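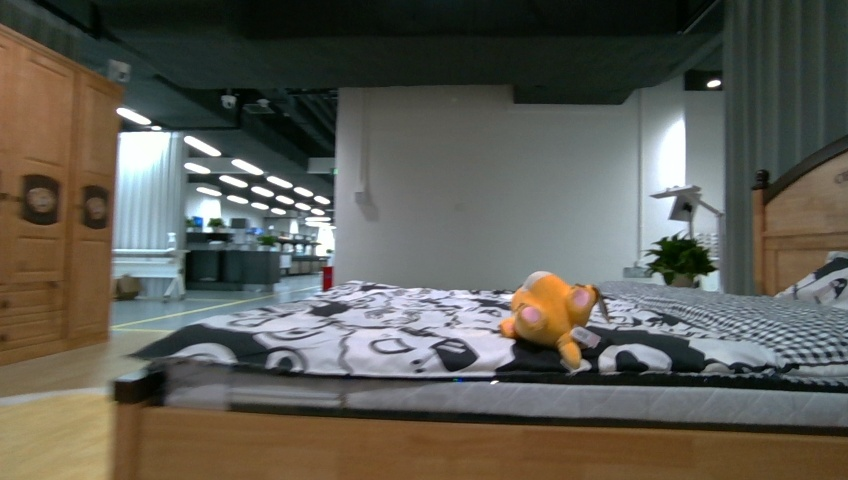
The practice bedroom at Luratville, with a plush toy on the bed.

How do you buy things for a robot to practise on?

Hi, I'm Imad Zein, and I have a job that makes my niece very jealous. I go shopping for robots! Sometimes I shop for the robots themselves, but most of the time I shop for all the other stuff — the beds, the blankets, the lamps and the toys — that a robot needs when it's learning to tidy up a home.

You might think the robot is the only thing you have to save up for. I thought so too when I started. Then I had to write my first budget, and I found out how much I'd forgotten.

What's a budget?

A budget is a plan for your money. You write down how much you have, then you write down everything you want to buy and what each thing costs. If the second number is bigger than the first, you have to cross something out (sorry!). You've probably done this in your head at a school fair, when you had to choose between the face painting and the popcorn.

For our bedroom at Luratville I had 1000 dollars to spend on small things. The big furniture came out of a different pot of money. That sounds like heaps, but sheets and pillows and lamps gobble it up very fast.

Start with the job

Before I buy anything I ask the people who teach the robot one question: what do you want it to do? For this room they told me "make the bed and put the toys away." So I wrote a list with 11 things on it, and every one of them had to help with one of those jobs. A fish tank was not on the list. I did ask.

Cloth is really tricky for a robot. A wooden block stays the same shape when you pick it up, but a blanket flops and folds and hides its own corners. That's why I like to get bedding with different patterns. A black-and-white blanket with big splotchy shapes looks nothing like a sheet with tiny grey checks, and the robot's cameras need to get used to both. If I only bought plain white everything, the robot might get very good at plain white beds and be puzzled by yours. 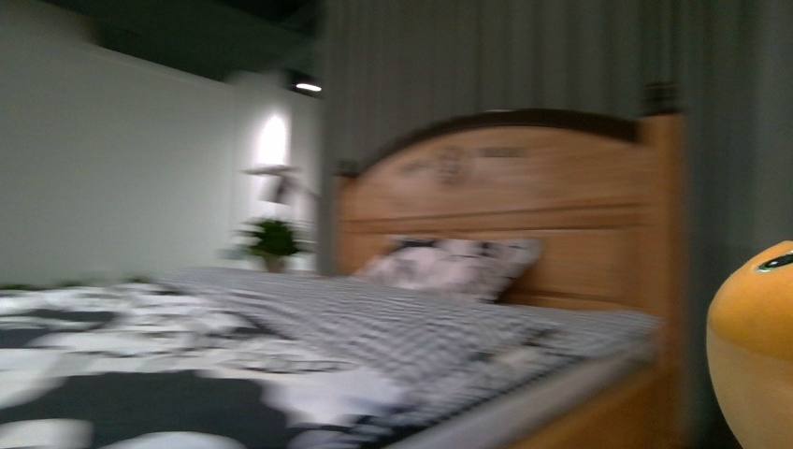 Soft toys are another favourite of mine to shop for. They're squishy and they have funny shapes, so a robot has to work out where to hold on. I look for ones with bright colours and strong stitching, and I give the arms and legs a good tug in the shop. (People stare. I don't mind.)

Buy two, or buy one?

Things wear out when they get picked up over and over. At our other room, over in Prulcombe, we bought just one blanket, and when it tore we had to wait for a new one to come in the mail. Everybody had to stop! Now I plan for 2 of anything made of cloth. It costs more at the start, but one can be in the wash while the other is on the bed.

What about the robot?

A robot costs much, much more than a blanket, so we take our time. We looked at two, which we called Hamada and Skolley. Skolley was cheaper to buy, but its spare parts were dear and it would have needed a bigger charging spot. Hamada cost more on the first day and less after that. I added up four years of costs for each one, and Hamada came out ahead.

Grown-ups call this the running cost. A puppy is the same — the puppy has one price, and then there's the food and the vet and the chewed slippers.

Try it yourself

Pick one room at your place and pretend a robot is coming to learn a job in it. Choose the job first. Then write down what the robot would need to practise with, and look up the prices with a grown-up. Leave a bit of money at the bottom of the page for things that break. I always write "oops money" next to mine, and in October I spent nearly all of it on pillowcases.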